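Ponano Shared Kitchen: Gallery of the Tableware Corner

Welcome to our gallery page. Ponano is a shared kitchen on the second floor of the Mallet building, and we opened it in July. Many people wrote to us and asked what the place is like inside, and what things they can use when they rent the kitchen for an afternoon. For this reason we made this page. It was last updated on 2026-10-10.

The gallery is mostly about clearing the table and washing up, so please do not expect beautiful cakes. We have 361 pieces of tableware in the cupboards at the moment. Everything is included in the rental price, also the trays and the racks. The colors do not always match. We bought one part new from Porkix, and the other part came from a small café which closed, so you will find green saucers together with yellow cups, and blue plates together with almost everything.

The trays are the thing our guests use most. We keep 6 of them next to the door. Please carry the dishes on a tray and not in your hands, the corridor is narrow and the floor has a small step in the middle.
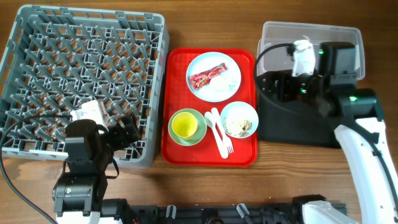

Red tray with a light blue plate, a snack wrapper and a yellow cup on its green saucer. The gray rack is on the left.

Wrappers and paper go in the bin before the plate goes to the sink. Crumbs also, if it is possible, as our drain is old and it gets blocked easily. The sponge for plates is the soft one. The hard one is only for oven dishes, and it will scratch the colored rims if you use it on the cups.

Some notes about the rack

We tried 2 other racks before this one. The first was metal and it left marks on the wooden tabletop. The second was nice to look at, but the large plates fell to the side. The plastic one has rows of pegs that stand diagonally, and a plate can stand upright between them. Put the large plates in first, then the saucers. Cups should go upside down on a towel if the rack is already full.

About the storage bins

Clear plastic bins are useful to us because one can see what is inside without opening. When your dishes are dry, you can put them in a bin and leave it on the shelf with the label Skoleo, which is the name of the cooking course that uses the kitchen in the evenings. They return everything to the right cupboard the next day.

The wooden table is wiped with a damp cloth and then with a dry one. Please do not put hot pots directly on it. The cork mats are in the drawer under the window.

The rental costs 174 for one afternoon, with cleaning materials included. You can ask for free dates with the form on the contact page, and we usually answer on the same day.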